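Flellitz Tabletop Kit, Set-up Guide
Revised 8 October 2018

## 4. First run: pushing the cube into the circle

This section assumes the arm is bolted down and the gripper has been fitted as described in Section 3. You will need the whiteboard, a thin black marker, the red cube and the Kütt pendant.

### 4.1 Preparing the board

1. Cover the table with a plain, light-coloured cloth. A few wrinkles are fine away from the board. Bunch any extra cloth behind the board, well clear of the arm.
2. Lay the whiteboard flat on the cloth. It can sit square to the arm or diagonally.
3. Draw one circle near the middle of the board. Freehand is good enough. Make it at least 181 mm across.
4. Place the cube on the board, outside the circle.

**Note:** Use a dry-erase marker only. Wostgate does not replace boards marked with permanent ink.

### 4.2 Setting the push height

1. On the pendant, open **Havus > Manual** and set the speed to 12 per cent.
2. Jog the arm until the gripper is over the board, to one side of the cube.
3. Lower the gripper in small steps until the fingertips are just above the board surface.
4. Jog sideways until the fingers meet one face of the cube. 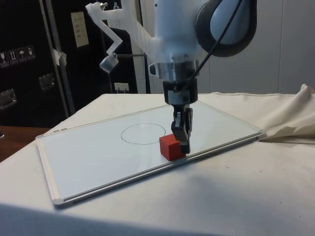 5. Press **Store** to save the position as the push height. The pendant beeps twice.
6. Raise the arm 200 mm before moving to any other position.

**Caution:** Do not let the fingers press on the board. If the arm stops with fault 81, raise it by hand jog, clear the fault and repeat from step 3.

### 4.3 Checking the wrist view

The wrist camera looks along the gripper, so its picture will not match what you see from your chair. Open **Havus > Camera** and compare the live view with the points below.

- The wrist cylinder fills the bottom of the view, with its label to the left.
- The blue light on the cylinder is lit.
- The cube shows near the top, beyond the finger links.
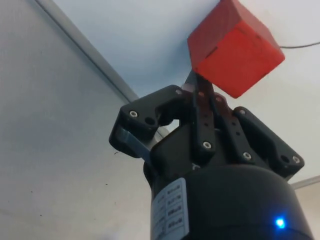

Part of the cube may fall outside the view when the gripper is close to it. The software will still track it, provided two faces can be made out. If only one face shows, turn the cube slightly on the board and check again.

Scuffs on the cube do not affect tracking. Wipe it with a dry cloth if it gets marker on it. Do not use solvent, as it will dull the colour.

### 4.4 Checking the finger links

1. Press **Stop** and wait for the pendant to show *Held*.
2. Check the screws on the outer brackets and the central links. Snug up any that have worked loose, using the hex key from the tool pouch.
3. Leave the larger round holes in the outer brackets open. They take no fasteners. 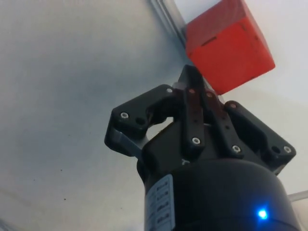
4. Confirm that no cable can catch on the brackets as the wrist turns.
5. Press **Resume**, then run **Push Test** from the Havus menu at the same speed as before.

**Note:** Kits shipped before August have the older menu, where Push Test is listed under **Service**.

If the cube stops short of the circle, repeat 4.2 and store the height again. When the test completes without a fault, go on to Section 5, Recording a Path.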